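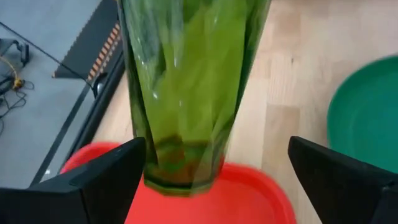

A shiny green package with a red plate and a green plate.

Does a Big Package Mean a Big Snack?

Look at a shiny snack package in a store. It seems stuffed, doesn't it? Don't believe it yet. A package is partly an advertisement, and advertisements like to look big.

Many snack bags hold a lot of gas. Usually it is nitrogen, the same gas that makes up most of the air you breathe. Companies say it cushions the food and helps keep it from going stale. Both of those are true. But a puffy bag also looks like more food than a flat one, and I doubt the companies mind.

Bright colors deserve a second look too. Green can make you think of leaves and gardens. It does not prove that anything inside grew in one. Turn the package over and read the ingredients. The first one on the list is the one there is most of by weight.

Then find the net weight. Say one package is 40 grams and a much taller one is 64 grams. The tall one has more, but is it as much more as it looks?

Try this with a grown-up's permission. Guess how much of a plate your snack will cover, then pour it out and see. Plates can fool you as well. The same snack may look small on a wide plate and huge on a little one, so use the same plate every time.

Were you close? Try another brand before you trust your answer.

Written by Catherine Pollock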